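# Puvum's laundry add-on is up for rent, and I've had a nosy

Friday, March 29, 2024

If you read my bit in November you'll know I've been pestering Puvum for ages about their household kit. Well, it's finally on offer! As of this week you can rent the Laltico, their two-finger gripper package for tidying up around the house, and I got to spend a good chunk of an afternoon watching one do clothes.

First, the money, because that's what all of you email me about. It's $603 a month on a 15-month plan, with delivery and setup thrown in. There's no outright purchase yet. Ottmar Heitmann, who runs the rental side at Puvum, told me they'd talked about selling it and decided against it for now. "We'd like to keep swapping parts out as we improve them," he said, "and that's a lot easier when it's still our machine." Fair enough, though I did grumble at him a bit – I've got a garage full of things I'd rather have owned than rented.

What you get is the gripper, a small wrist camera and the Iltar software that runs the whole show. Iltar comes with a list of chores it already knows, and you switch on the ones you want from your phone. The laundry chores are the new ones. At the moment that means picking clothes up off furniture, popping them in a basket and taking them out again. Folding is "on the way", which I've heard before from other people (you know who you are), so I wouldn't sign up for that part just yet.

I asked Ottmar why clothes, when everybody else seems to be showing off with cups and toy blocks. He laughed and said clothes are the thing his customers complain about most. A shirt never lands the same way twice, it bunches up, it hides its own sleeves, and a gripper that's happy with a coffee mug can get in a real muddle with a bit of jersey. The Laltico's fingers close quite softly, and you can turn the grip down further in Iltar if you're fussy about your good knits. I'm fussy about mine, so I asked twice.

The setup visit takes a couple of hours. Someone from Puvum comes round, gets the software used to your rooms and shows you how to start and stop a chore. They'd like you to keep the basket in more or less the same spot for the first while, and they'd like a wide one with an open top. Tall skinny hampers aren't supported. That rules out mine, the wicker one with the lid, and I'm still a little sore about it.

The view through the wrist camera comes up live on your phone while a chore's running, and I got weirdly hooked on it.
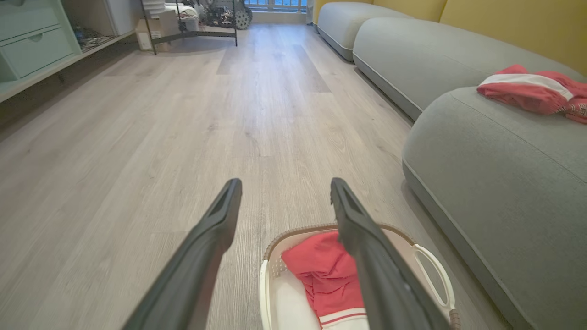 Anyway, back to what you'd be signing up for. If something breaks in the first 182 days they'll come out and fix it at no charge, and after that there's a call-out fee that depends on where you live. Ruppert, the delivery outfit Puvum is using, only covers 11 towns so far, so check the postcode box on the order page before you get your hopes up. My sister's place missed out by one road, poor thing, and she's the one with three kids and a mountain of school uniforms.

Would I rent one? I'm honestly on the fence. That's a lot of money every month for something that can't fold yet, and I'd want to see it cope with wet towels and odd socks before I handed over my card. But I liked how calm the whole thing was, and I liked that the stop button is big and red and right there on the phone's main screen. I also liked that Ottmar didn't try to tell me it would change my life.

Orders are open now through Puvum's own site, and existing Iltar users can add the laundry chores to their current plan without starting a new one. I've asked for a two-week loan so I can try it in my own lounge room, dog and all. If they say yes I'll report back, colour-run disasters included.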